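Liste | Archiv | Beitrag schreiben | Suche | Hilfe

Betreff: Re: Beschriftung der gelben Flächen und Ablage der Kleinteile

Hallo zusammen,

zur Frage von letzter Woche, ich antworte unten der Reihe nach.

> Wir haben in der Werkstatt in Plerley die gleichen gelben Auflagen
> wie ihr in Canlow. Bei uns ist die aufgeklebte Beschriftung nach
> kurzer Zeit abgegangen, beim Abwischen bleiben Kleberreste. Wie
> kennzeichnet ihr eure? Und wohin legt ihr die kleinen Bauteile mit
> angelöteten Kabeln, solange sie noch keinen Platz im Regal haben?
> Bei uns sind seit Januar 4 Stück abhandengekommen.

Zur Beschriftung: Wir schreiben mit dunklem Marker direkt auf die Randleiste. Etiketten haben wir auch probiert, die Ecken rollen sich auf und dann hängt man mit dem Lappen daran fest. Der Code steht senkrecht am Rand, damit die Fläche selbst frei bleibt. Auf der glatten Oberfläche muss man die Schrift eine Weile trocknen lassen, sonst verwischt sie. Zum Abwischen nehmen wir Wasser mit etwas Spülmittel. Mit Spiritus geht auch die Schrift weg, den also nur nehmen, wenn neu beschriftet werden soll.

Zu den Kleinteilen: Die liegen bei uns zunächst offen auf der gelben Fläche. Das Kabel bleibt locker in einer Schlaufe. Um den Finger wickeln und mit Gummiband sichern haben wir aufgegeben, dabei sind 2 Stecker abgerissen. 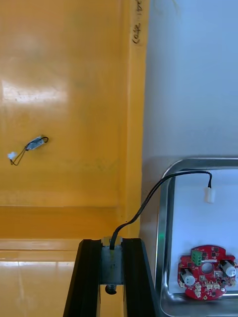
Sensor mit Kabel und weißem Stecker auf der gelben Fläche, rechts der beschriftete Rand.

Das Klebeband am Gehäuse bitte dranlassen, auch wenn es unordentlich aussieht. Wer es abzieht, zieht leicht am Kabel mit. Kleine weiße Stecker sieht man auf Gelb recht gut, auf einer hellen Tischplatte übersieht man sie schnell und wischt sie herunter. Edelstahlschalen benutzen wir ebenfalls, allerdings vor allem für Schrauben und Werkzeug. Teile mit dünnen Kabeln rutschen darin zusammen und verhaken sich.

> Lohnt es sich, die Flächen zu polieren? Unsere sind ziemlich
> verschmiert.

Meiner Meinung nach nicht. Schlieren und kleine Kratzer haben unsere auch, das stört beim Arbeiten kaum. Unangenehmer ist die Spiegelung, wenn die Lampe ungünstig steht. Wir haben die Leuchte ein Stück zur Seite gesetzt, seitdem ist es besser, ganz weg ist der Glanz nicht.

Im Bestand haben wir zurzeit 190 Kleinteile eingetragen. Die Liste von Katach, die vor dem Umzug galt, hatte noch 366 Zeilen, darin war aber vieles doppelt. Falls ihr eine Vorlage braucht, kann ich die leere Tabelle an die Liste schicken. Die Sortierkästen kamen von Ó Riain, die Einsätze lassen sich einzeln nachbestellen.

Noch eine Rückfrage an Plerley: Habt ihr die fehlenden Teile schon unter den Auflagen gesucht? An der Stufe vorn bleibt bei uns gern etwas liegen.

Viele Grüße
aus der Werkstatt Canlow

Kontakt zur Listenverwaltung | © Werkstattliste Canlow | Nach oben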